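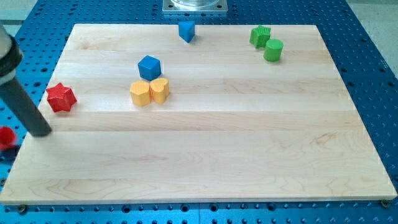

How many examples does a robot need before it can learn a task?

It depends on how different the examples are from each other. A set of 122 recordings where every start position is the same can teach less than a small set with many start positions.

Chapter 6. Gathering Examples
Areti Dimitriou

In the last chapter we supposed that the data was already given. Now we must make it ourselves. An example, in this book, is one full attempt at a task, from the first movement until the arm is at rest. We write down the instruction together with it, in the same words each time.

Failed attempts are also kept, but under their own label. In the Vustcombe exercises, which we use until section 6.4, each student records 14 attempts and moves the objects between them. Section 6.1 explains how to choose the new positions.

Last updated: Wed 17 July

This site uses cookies. Accept / Settings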